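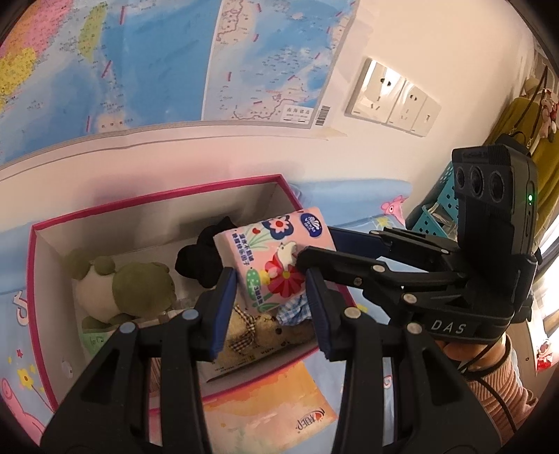 What is the Wernine list?

It is a list of small household things that are kept in one open storage box, together with notes on how each thing was named and where it was put. The list has 200 entries, written in a plain text file, one entry on each line.

Print this page | E-mail this page

WERNINE LIST OF SMALL THINGS IN BOXES
README, last revised in March

Purpose

The list was made for people who write about tidying at home and need the same word for the same thing. In our earlier list, Bodau, one toy could be "doll" in one place and "plush" in another, and the search did not find both. Wernine has fewer words and they are stricter. It is not a shopping catalog and it gives no prices.

Files

wernine_items.txt, the entries
wernine_words.txt, the permitted words with short notes
wernine_changes.txt, corrections after the first release

All files are in UTF-8. Fields are separated by a tab. Please do not open and save the files in a spreadsheet program, it changes the quotation marks.

Fields

item: the name, always singular, always lower case
group: one of 9 groups (soft toy, paper goods, package, bottle, fabric, bag, card, stationery, other)
color: the main color first, then the second color if there is one
place: inside, beside, or under
remark: free text, can be empty

Of the 200 entries, 186 have a color. The others were written from older notes where the color was not recorded, and we preferred to leave the field empty than to guess.
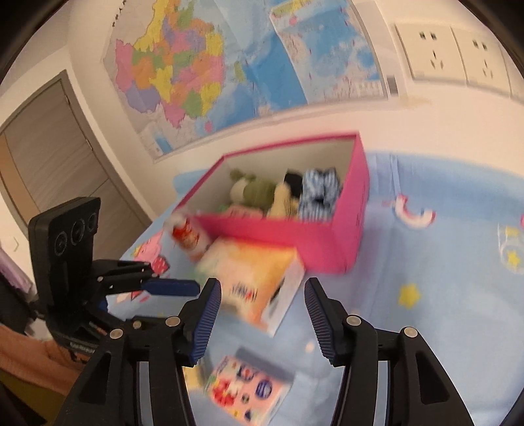

Open pink box on the bed, with a green frog and other soft things inside; small printed boxes are outside.

How we name the things

Soft toys. We write the animal if the animal is clear: "frog, soft toy", "bear, soft toy". When two people in the group do not agree on the animal, the entry is only "soft toy" with its color. A bow or a ribbon goes in the remark. So a small brown bear with a gingham bow is "bear, soft toy", color "brown", remark "gingham bow".

Paper goods. Pocket tissues are "tissue packet". The drawing on the packet is not part of the name, but the remark can mention it, for example "red flower, cartoon". Text on the packet is not translated.

Packages. We use "package" for any closed box or carton of thin card if the content is unknown. Please do not write what you think is inside. This was the most common mistake in the first version.

Fabric. If a piece is folded and it is not possible to say if it is a towel, a cloth or a garment, write "fabric item". The pattern goes to the remark: "striped", "checked", "plain". The same piece can look different when it is folded another way, so do not join two entries only because the colors are the same.

Bottles. Color of the body first, then color of the cap or label. Write "standing" or "lying" in the remark.

Place. "Inside" means that the thing is fully under the level of the rim or rests on other things in the box. A thing that leans on the outer wall is "beside". For a bed, the pattern of the bedspread is not recorded.

Known problems

The group "other" is too large. Sarla Kashyap has proposed to divide it, and her proposal is at the end of wernine_words.txt.

The color words "pink" and "magenta" are both used for the rim of a box. In the next version only "pink" will stay.

Entries from the Hutapea notes use "left" and "right" for the place. 8 of them are not yet converted.

Use

You can copy and change the list freely. If you publish a changed version, please give it another name. Corrections are welcome, one correction in one message, with the line number.

Contact: Zanero list desk, Sarla Kashyap | Copyright Zanero | Back to top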